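8/3/21

To our friends at the Rautiainen Fund,

Thank you for your patience with this second report on *Drorport*, which comes to you a little later in the summer than we'd hoped. We've been in the edit room more or less without a break for the past several weeks, and it's a pleasure to come up for air and tell you how the series is coming along. Your last note asked for "the long version if you have time," and you know us well enough by now to guess that we'd take you up on it.

**Where the episodes stand**

As you'll remember, the plan you agreed to back in February was for five half-hour episodes following the night staff of a small ferry terminal through one winter. All five are now shot. Episodes one and two are locked, with music, and we're very happy with both. Episode three is in a second cut and is still running long, mostly on account of the storm sequence, which everyone loves and which everyone agrees has to lose some minutes. Four and five exist as rough assemblies. They're watchable if you're in a generous mood, and there are whole stretches of the finale that already play just as we imagined them when we were reading the scripts out loud around the kitchen table.

The biggest change since our first report is to the ending. The old version wrapped up the missing-cargo story in a single long conversation on the dock, and when we saw it put together it felt rushed, as if the characters had suddenly noticed the clock. Our writers went back and moved some of that material into episode four, so the audience learns about the letters sooner and the last scene can be quieter. We had two pickup days set aside in the budget and used both of them for this. It didn't cost anything beyond what you've already approved.

**Sets and props**

The terminal cafeteria set at Droltedlow has been a joy. The crew there built it with a working counter and real windows, and it gave our actors somewhere to put their hands, so to speak. Most of the dressing came from secondhand stores and from cast and crew emptying out their closets (we've promised to give everything back, and there's a very long list taped to the storeroom door to make sure that we do). 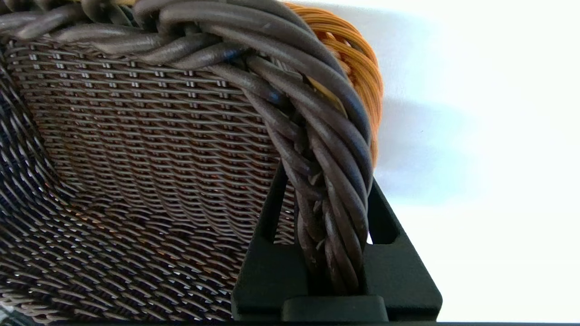
*Close view of a dark woven basket.*

We came in under on props and a bit over on lighting, and the two very nearly cancel out. The lighting overage was for the night exteriors, where we ended up renting a second generator. Looking at the footage now we'd make the same choice again, as the water simply vanished without it. The full breakdown will come to you separately with the receipts, in the format your office asked for last time.

**Sound and music**

Gesura, our post house, has taken on the sound mix for the whole season. They're patient people and they care a great deal about foghorns, and there are a lot of foghorns. The first mix of episode one was lovely but awfully quiet in the dialogue, especially on laptop speakers, and they've since gone back and brought the voices up. We'd like to have the same mixer all the way through to episode five, and they've said they'll hold the time for us provided that our locked cuts arrive in order. The score is about two-thirds written. The accordion stayed, in spite of some lively debate.

**Showing it to people**

We held a test screening of the first two episodes in a rented hall with 53 people in the seats, most of whom had no connection to the show. The comment cards were kind and very useful. People wanted to know more about the ticket clerk, they laughed in places we hadn't expected, and quite a few of them mixed up the two brothers. We've fixed that last one with a couple of extra lines recorded afterward and a slightly different order of scenes in the opening ten minutes. Meanwhile 674 people have signed up for our mailing list, all of them since the teaser went online, and we send them a short letter whenever there's something worth telling.

**What comes next**

Our hope is to lock episode three this month and move straight on to four. Closed captions will be done in-house for all the episodes, and we've put aside up to 50 hours for that work. We'd also like to send you the first two episodes by private link, so please let us know which address is best, and whether your board would prefer to see them together on a bigger screen. We'd happily bring them over and stay for questions.

One small request in the meantime: could you send us the current version of your logo for the end credits? The one we have is rather blurry at full size.

With warm thanks from all of us in the edit room,

The *Drorport* production team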